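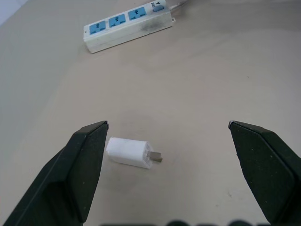
## About Mument Workshop

Mument is a shared workshop in Jakville where people build robots in their free time. We started in February in the garage of Wael Ragab, with one bench, one 3D printer and two half-finished arms. Now we have 15 members and a proper room on the ground floor, with good light and a door that is wide enough for long aluminum profiles.

Most of us are not engineers. We have a bus driver, two nurses, a baker who starts work at three in the morning and so has his afternoons free, and some students. What is common between us is that we like to make a machine do one small thing at home.

### What we build

Our main project is called Vivitz. It is a tabletop arm with a two-finger gripper, and we want it to handle ordinary household things. At the moment we work on plugs and chargers. A white power adapter on its side, a power strip with light blue sockets a little further back on a plain table: this is the whole exercise. The arm must pick up the adapter, turn it so the two prongs look the right way, and bring it to a socket. For a person it takes a second. We have logged 1247 attempts until now, and the notebook with all of them is on the shelf next to the door for everybody who wants to read it.

The fingers are our own design, the fourth version. The second version was too soft and bent under load. The third was strong but too thick to go between two objects. All drawings are given free to members, and we ask only that you write your changes in the same file.

Our second project, Memon, is smaller. It is a turntable for sorting screws, made by Mebrat Gudeta from an old record player. She also teaches the beginners' evening, where you learn to solder, to crimp a connector and to read a motor data sheet.

### How we work

The room is open from 5 p.m. until 10 p.m. Members pay a monthly fee, which covers rent, electricity and filament. Motors and controllers you buy yourself, or you borrow from the common drawer and write your name on the list.

Any socket work is practiced with the strip disconnected from the wall. This rule is the same for old and new members.

### Visit us

You can come and look before you join. Please write to us one day before, and tell us if you want to bring your own build, so we can keep a piece of bench for you. Children are welcome together with an adult.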